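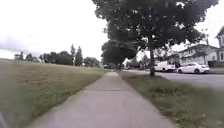 View from a sidewalk robot running Rova on a residential street, with open grass to the left and street trees to the right.

Pirner releases Rova 5, path-following software for sidewalk robots

Pirner has released version 5 of Rova, its perception and planning software for small outdoor robots. The update is available to existing customers from July and replaces the path detector used in earlier versions.

Rova 5 finds the walkable surface from a single forward camera and passes it to the planner 22 times a second. Earlier versions looked for a kerb or raised border first and slowed down when they could not find one. The new detector works from surface texture and the shape of the path ahead, and it runs on the same computer as before.

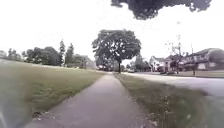 Grass edges were the main subject of the test work, carried out with the delivery firm Hemton over 61 routes. Dry grass can be close to concrete in brightness, and the old detector sometimes let the path spread into it. On a stretch like this one, with tan and brown patches along the right-hand side of the concrete, Rova 5 holds a separate estimate for each edge and lowers its trust in the weaker one. Small dark debris at the edge of the path is kept as a possible obstacle and is not used to redraw the edge.

Across the test routes, stops that needed a remote operator fell by almost 40 per cent compared with version 4.

The release also includes a log viewer, built with the tools company Kárason, which plays back camera images alongside the planned route. Version 4 settings files can be imported without changes.

Licence terms are the same as for version 4. Customers can download the update and release notes from their Pirner account page.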